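Shared Workspace Rules for a Two-Arm Bench
Project report, Vukden practical course

1. Purpose

Our task was to write working rules for a bench where two robot arms share one tabletop and a person may need to reach in. The course already had a general safety sheet from Brastora, but it was written for one arm behind a fence. We kept the parts that fit and replaced the rest.

2. Layout and tools

The first rule covers what may be on the table. Parts for the current task stay in the middle, hand tools stay outside the marked reach area, and storage goes to the back edge.
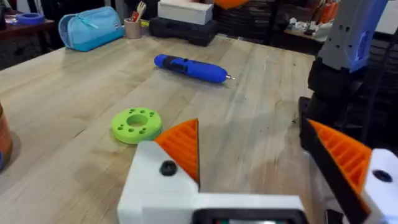

We had trouble agreeing on hand tools. The Güneş group wanted them off the bench completely. We settled on a weaker rule - a tool may stay on the table if the operator names it in the log before the run starts.

3. People near the arms

The draft says that anyone leaning over the table must tell the operator first. The operator keeps one hand at the stop switch and does not start a new motion until the person has answered.
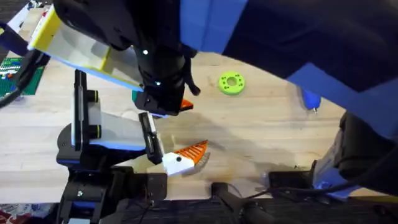
Tuncay Erdem
Student, report author

I wrote this section and the next one. The speed limit is lower whenever both grippers are close to each other, and only one arm may be given a new command at a time. The other holds its position.

4. Cables and logging

Cables should be checked before each session and kept clear of the joints. Our log, named Jaler, reached 2,043 entries by 20th April. Two rules were reworded in March after other students read them differently than we meant.
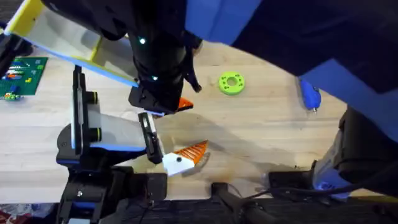
Figure 3. Two arms working close together, with a person at the table.

Still open: who signs the log when the operator changes during a run.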